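Football stats: are sack yards taken off passing or rushing?

I keep the book for Loritz in the Mokden league. Our quarterback lost 7 yards on a sack against Wegener and I booked it as a rush. The league sheet has it elsewhere.

Dirk Eichhorn
Depends on the rulebook. Pro style takes it off team net passing. College style books it as a rush.

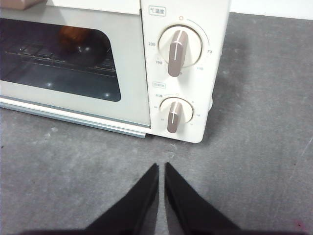 Does it change his 400 passing yards?

His individual figure stays at 400. Under pro style only the team net drops, to 393.

Skeluvance
pretty sure its rushing everywhere, check with the league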